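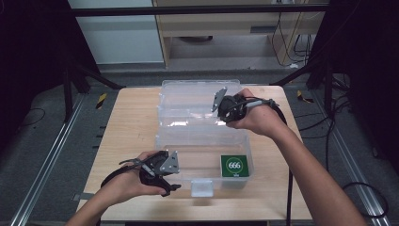
The toy and games library in Alano is asking borrowers to bring their card sets back in closed plastic boxes from now on, after a February stocktake found that loose cards were the items most often lost between one family and the next. The library, which lends from the ground floor of the old Dramer building, has bought clear boxes with hinged lids and a small latch tab at the front, and is moving its sets into them one at a time. A single small card, such as the green one with 666 in a white circle, is easy to leave behind in a bag or down the side of a sofa, and staff want people to be able to see through the walls whether anything is still inside before the box goes on the counter.

Kimie Tanabe, who runs the lending desk, said the cardboard cartons the games came in had not been made to be opened every week by a different household.

"The corners go first, then the lid won't sit flat, and then somebody puts a rubber band round it," she said. "By that stage you are already missing a card or two. We had 21 sets come back short last year and only 6 of those were ever made up again."

The change was agreed on June 9, 2023 and applies to card sets only. Board games stay in their own cartons for the time being, as do the wooden puzzles on the Shim shelf, most of which are too wide for the new boxes. Jigsaws are not affected either.

Borrowers who already have a set at home do not need to come in early for a box. They can return it in whatever it went out in, and the cards will be checked and moved over at the desk. Rule sheets will be folded and put in under the cards — the library has asked that people leave them there and not tape them to the inside of the lid, as the tape leaves a mark that is hard to get off.
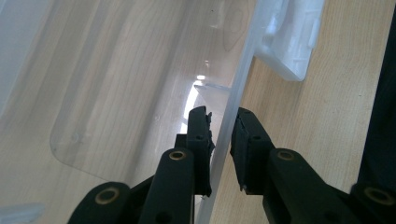
Will borrowers be charged if a box comes back cracked or without its latch? There is no charge for a first breakage, but a second one on the same membership will cost the price of a new box.

Members had also asked whether the boxes could be bought to keep. The library said it had no plans to sell them, though the Alier hardware shop stocks plain clear boxes in a similar size and has been letting members look through them before choosing.

Labels are still being worked out. The first ones were stuck to the lids and had begun to peel at the edges after a few loans, so the next lot will go on the base with the set number and the number of cards that should be inside. Over 20 sets have been labelled this way. The rest should be ready when the summer loans begin, and sets waiting for a label can still be reserved at the desk or by telephone.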